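Gripper keeps stalling near the CPU socket lever, is this geometry or code?

Posted in Home Automation & Robotics, Shared Workshops. Viewed 800 times.

Umesh Rana
29 June 2020

I'm building an arm that takes retired office desktops apart, because apparently doing it by hand in ten minutes was too easy. It lives on a bench at the Skellosdale workshop. The gripper is a two-finger parallel type on linkages, run by a Kasix servo board, and the donor machines are Dells still in their chassis.

The part I'm stuck on is the processor. I lift the retention frame myself, put the arm over the socket, and ask it to hook a fingertip under the long lever and swing it back. From 100 mm out it is a model citizen. For the last 3 mm it slows down, hums, and faults on overcurrent. The lever doesn't move. The memory slots on both sides of the socket don't leave me much room to come in at a kinder angle. 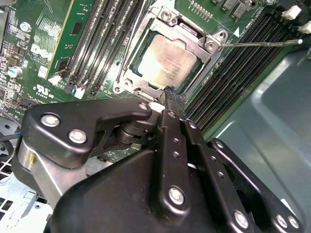

View from the wrist camera, finger lined up beside the socket frame, lever still out over the memory slots.

I've already dropped the speed to 70 percent and swapped the cable, which made me feel better and changed nothing. Is my finger shape wrong or is my approach wrong? I'd like to have it working by July, when I've rashly promised a demo.

soylu_bench
4 replies in this forum

Have you tried a suction cup

Ashok Kanaujia
Marked as helpful by the poster

Two things, and I'd bet on the second.

Look at your fingers first. They're long flat plates, lovely for picking up a box and hopeless for catching a thin rod. The tip has nothing to hook with, so as soon as the lever pushes back it slides along the plate. Print a little cap with a notch in it and bolt it to one of those small holes near the end. PETG is fine. Make the notch wider than you think you need, since your arm is not as accurate as its spec sheet.

Now the stall. On a parallel linkage like that, the fingertips travel in an arc as they open and close. If your code sets the wrist height once and then moves the fingers, the tips gain or lose height on the way. I think you're driving a fingertip into the edge of the metal frame or into the board, and the servo is complaining in the only language it has. Log the current against finger opening, with the arm parked in clear air. If it's flat there and climbs over the socket, you have your answer, and the fix is a height correction in the approach move.

Also, please take the processor out by hand before you practice. Put a dead board in the chassis and let the robot bully that one for a while. I learned this on a socket full of pins that I then spent an evening straightening with a sewing needle.

Ustemov wrote a decent page on correcting for finger arc, it's in the sticky thread at the top of this section.

Umesh Rana

Flat in clear air, climbs like a goat over the socket. So it's the arc. I'd been blaming the Kasix board for two weeks and have apologized to it. Printing the notched cap tonight.

@soylu_bench, on the lever?

soylu_bench

on the cpu. but ok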